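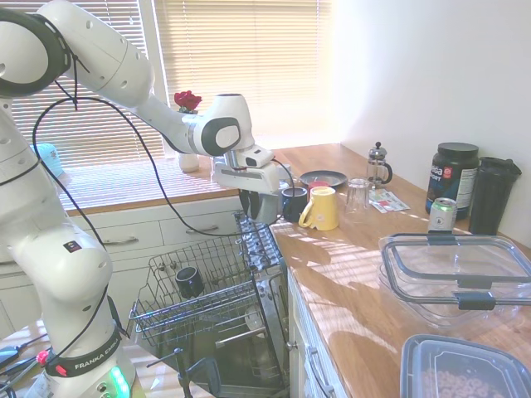

Prulell 开放日见闻:机械臂往洗碗机里放杯子
版块:服务机器人 > 参观与展会

楼主 paucar_c
各位好。我叫 Cristian Paucar,学中文第六年,第一次在这个版块发主题帖,如果有用词不对的地方请指出,我会改。

五月我去了 Prulell 在 Beltora 的开放日。一共有三个展区:一楼是仓库搬运,二楼是厨房,最里面的小房间讲软件。我在厨房停留的时间最长,所以主要写厨房。

机械臂是 Franka Emika 的,白色,底座上亮着绿灯。它的任务说起来很简单:把台面上的杯子一个一个拿起来,倒扣在洗碗机的下层碗篮里。台面没有为了演示而清空,除了深蓝色和黄色的两个马克杯,还有一只透明玻璃杯、一个法压壶、几张印着红蓝字的纸,靠墙还有一大桶蛋白粉。我觉得这一点比较好,因为我自己家的厨房也是这个样子。

讲解员介绍说,控制软件叫 Plinder,由 Boros 公司开发,教这一个动作用了 500 条示范数据。放一个杯子大概一分半钟,我用手机计时,有一次正好是 90 秒。速度确实慢,但是动作很稳,夹爪从上面下去,夹住杯口的边,提起来,然后转手腕。

我看了四轮。三轮成功,一轮失败:黄色的杯子在转手腕的时候滑了一下,碰到了碗篮的边,工作人员按了停止。杯子没有破。

二楼每半个小时演示一次,上午人比较少,建议上午去。

2楼 铁皮水壶
感谢楼主,中文写得很好,比我同事写的周报清楚。
想问一下下午那场有没有换杯子?我是下午三点到的,前面站满了人,只看见机械臂的胳膊肘。

3楼 paucar_c
回复 铁皮水壶:谢谢。下午的我没有看,两点钟我就下楼了。上午一直是马克杯,讲解员说玻璃杯他们也做,但是那天上午没有做。

4楼 kaoyan_diaodai
泼点冷水。一分半放一个杯子,四轮还掉一轮,这个拿到家里谁用?我自己收拾一水池碗也就五分钟。而且窗户、台面、洗碗机的位置都是固定的,换一间厨房估计就不行了。这种演示我看过好几年了,每年都说快了快了。

5楼 小满爱抓取
不太同意楼上。以前的演示,杯子下面贴着标记,桌上别的东西全部拿走。现在旁边放着一堆杂物还能只拿该拿的那个,这是进步。何况光线也不好办,那个窗户的百叶帘挡不住太阳,台面上一条亮一条暗,玻璃杯又反光,做过视觉的都知道有多难受。

6楼 kaoyan_diaodai
光线难我承认。但是“只拿该拿的那个”要看它是怎么选的。如果是人先在屏幕上点一下杯子,那就没什么好说的。楼主有看到操作员在干什么吗?

7楼 paucar_c
回复 kaoyan_diaodai:这是一个好问题。我站的位置能看到操作员的背,但是看不到他的屏幕。我问了讲解员,他的回答是“顺序是事先给的,位置是系统自己找的”。我把原话写在这里,你可以自己判断。我个人的理解是:先拿哪一个,是人决定的;杯子在哪里,不是人决定的。

关于换厨房,我也问了。他说同样的动作在另外一间厨房试过,成功率下降,但是没有告诉我下降多少。

8楼 铁皮水壶
“下降多少”不说,那就是下降不少,哈哈。

9楼 lao_weixiu
我是做设备维护的,只关心两件事。第一,线怎么走的?从图上看那根黑线是松松地绕在臂上的,演示没问题,天天干活的话早晚挂到碗篮上。第二,观众和机械臂之间有没有隔离?

10楼 paucar_c
回复 lao_weixiu:
线的问题我当时没有注意,您说得对,从上面的关节到夹爪,线是松的。
隔离:地上有黄色胶带,观众要站在胶带外面,操作员手边有急停按钮。没有玻璃,也没有围栏。有一个小孩子跨过胶带,他们马上停了机器,等孩子回去以后才继续。

11楼 小满爱抓取
处理得可以。去年我在别处看到的是一边跑一边喊“请后退”。

话说上层碗篮他们放不放?我关心这个,因为上层净空小,夹爪要横着进,难度和下层完全不一样。

12楼 paucar_c
没有放上层。我看的四轮都是下层。我猜想原因和您说的一样,但是我没有问,所以不能确定。

13楼 mianbao_007
路过。去年开放日来了 300 人,今年要预约了吗?明年想带学生去,初中生,一共二十几个。

14楼 paucar_c
回复 mianbao_007:个人不需要预约,在门口登记名字就可以。团体应该提前写邮件,我在登记台看见有这样的通知。带学生的话,我推荐先去软件的小房间,那里有一个手柄,学生可以自己试着控制虚拟的夹爪,排队不长。厨房要站着看很久,有的孩子可能会没有耐心。

15楼 kaoyan_diaodai
手柄那个我同事玩过,延迟挺明显。
不过还是谢谢楼主认真回答,失败那轮也写出来了,很多参观帖只写成功的。我的看法不变,家用还早。放在食堂的回收口,餐具统一,位置统一,可能还有戏。

16楼 lao_weixiu
食堂早就有传送带了,一小时过 1,000 件,用不着胳膊。

17楼 小满爱抓取
传送带也得有人往上摆啊……这个单开一帖吧,别歪楼了。

18楼 paucar_c
我更新一下:主楼里原来写的是“夹住杯子的边缘口”,有朋友私信告诉我应该说“杯口的边”,已经改了,谢谢。一楼仓库搬运的部分,我的笔记还没有整理好,整理完以后会发在这个帖子里。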